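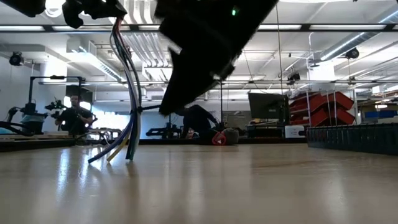 Kálmán Virág replied first, before I'd even finished fixing the typo in my title, to say that if the landlord hasn't asked for it in writing then I don't owe anyone a steam-cleaned carpet. Good to know. I'm leaving the full question up anyway, as there's more to it.

Moving out of a rental, how clean is clean?
Posted March 23, 2018 in Renting and Moving

We've been in a two-bedroom unit in Dallham for four years. Nice place, if you like hearing your neighbour's kettle. We're out at the end of the month and the agent has sent us a checklist with 101 items on it. I have read all of them. Item 38 is "light switches (tops of)". Item 72 is "inside of letterbox".

The bond is $2,000 and I would like to see it again. My questions:

The carpet was already grey when we moved in. The entry report says "good, some wear", which is how I'd describe my uncle. Do I have to get it professionally done?

There are two picture hooks in the hallway that we put up without asking. Do I pull them out and fill the holes, or leave them and look innocent?

The oven. I don't want to talk about the oven, but I suppose I have to.

My partner thinks we should pay a cleaning company and be done with it. The quote from Lomberg was more than I spent on my first car, although to be fair the car wasn't clean either.

3 answers

Answer marked helpful by the asker

I've moved eleven times, mostly by choice. Get out your entry condition report and put it next to the checklist. The report is what counts. The checklist is the agent's wish list, and they send the same one to everybody, including people without a letterbox.

Carpet: look in your lease for any clause on professional cleaning, then ring your state's tenancy advice line and ask whether it holds up where you are, as the rules differ. They're free and they've heard it all before. If you do hire a machine from the supermarket, do it two days before the final inspection and leave the windows open. Damp carpet smells like a dog even if you've never had one, and then you're having a conversation about a dog.

Hooks: ask the agent by email. Half the time they want them left for the next lot. If they want them gone, twist them out slowly, fill, sand, and for the love of God don't touch up the paint unless you have the same tin. A small filled hole is easy to miss. A bright white square on a cream wall can be seen from the road.
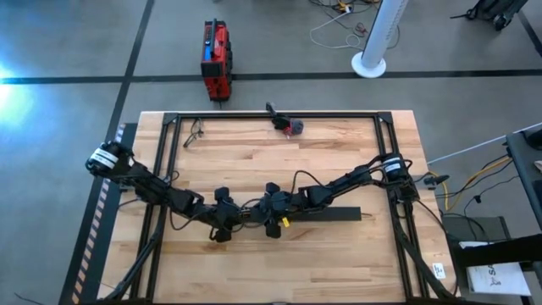

Oven: take the racks out and soak them in the bath overnight with dishwasher powder and hot water. Put an old towel down first or you'll be adding "bath, scratched" to your list of problems. For the inside, bicarb paste, leave it till morning, wipe, swear, repeat. The glass in the door usually comes apart with a couple of screws, and there will be something in there from before your time.

Take dated photos of every room once it's empty, with the cupboards open. I do the meter readings as well. You'll probably never need them - but the one time I did, the agent's claim for a broken blind went away in an afternoon.

Second answer

Just pay the cleaners. Life is short. Get a receipt.

Third answer

I had a place through Hedel years ago and they tried to keep part of mine over a dead lawn in October. It was dead when I got there. I had photos of it being dead. Took a while but I got the lot back.

No idea about ovens, sorry. We only ever used the microwave.

Comment from the asker

Thanks all. The racks are in the bath. Found the clause, and it only says "reasonably clean", so I'm ringing the advice line on Monday about the carpet. Agent has emailed to say leave the hooks, and could we please not forget item 72.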